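Notebook, garment cell, February
Entry 2 of the fault log. Present: me, Larysa Yurchenko, and from 10 o'clock Benedikt Voß, who had opinions.

Fault: left finger stalls on closing. The controller reports "object grasped" and the arm sets off, proud as anything, with no shirt. Lirkari, our supervisor program, believes every word and logs a success. By lunch we had a lovely success rate and every garment still on the rail.

Tried so far: rehomed the gripper, swapped the cable, swapped it back, restarted Lirkari, said things to it. Finger travel checks out fine with the arm parked. Stall only shows up at rail height with the wrist tipped forward.
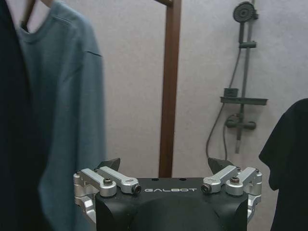

Larysa's theory is cable drag. The Clumden loom was cut for the old wrist and goes tight in that pose, and the current spike looks the same to the controller as a fistful of cotton. Grip threshold was set to 245 in the config. Ehlers' setup sheet says 500. The initials next to 245 are mine. Moving on.

Safety matter, and the part I like least: when the false grasp triggers, the retreat move runs at full carrying speed, and Benedikt was leaning in to look at the fingers. It missed his sleeve. He was very calm about it, in the way people are when they intend to write an email. E-stop worked. From now on, hands out of the rack unless the arm is disabled and the key is in your pocket. Your own pocket, Benedikt.

Retest on the coats and jackets with threshold at 500, speed at 10 percent, one person on the E-stop and everybody else behind the tape.

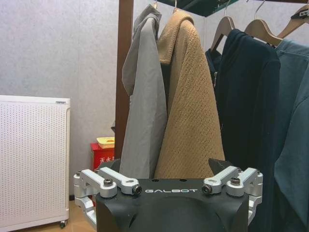 Still open
Longer loom from Plastico, ordered, no date given.
Lirkari should check finger gap before it calls anything a grasp. Larysa has this.
Strike this morning's successes from the log.
Retreat speed stays capped until Benedikt signs it off.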